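3.2 Materials and color of the reading corners

The second part of our study concerns the surfaces on which children read in small public libraries. We visited 14 branches in the Bevholm district in May and asked the staff of each branch to keep a simple diary of seat use. In total, 270 diary pages were returned. Of these, 84 could not be used, as the time of day was missing. 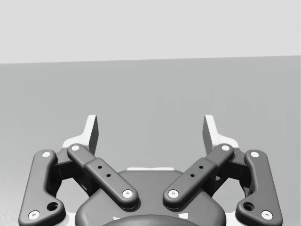
The branches differ much in age and in size, but the furniture is similar in most of them. Low tables in gray or white were bought together when the district renewed its interiors, and only the textiles were chosen by each branch separately. This gave us a good possibility to compare the effect of color while the other conditions stay almost the same.

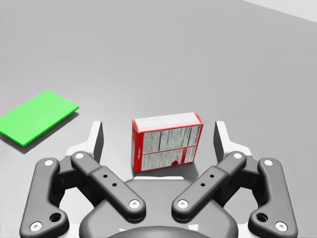 Figure 4. Bright green pad on a plain gray tabletop.

Branches with one strong color near the table reported longer visits in the afternoon. The Nyarko branch, for instance, noted that children came back to the same place several times in one visit – also when softer seats were free. In the Desero branch, where all textiles are beige, such a pattern was not found.
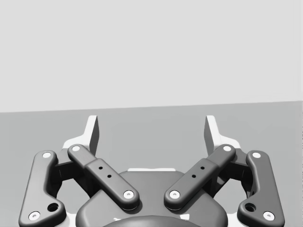
We must be careful with this result. The diaries were written by different persons, and some of them were stricter than others about what is a visit. The light was also not measured. A branch with large windows to the south may attract readers for reasons which have nothing to do with color. 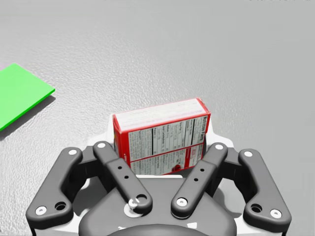 To reduce this problem, we repeated the comparison only with the branches that have fewer than 500 registered children. The difference became smaller, but the direction was the same. The Novum branch was left out of this step, as it was closed for painting during a part of the period. The answers of the parents are treated in Section 3.3.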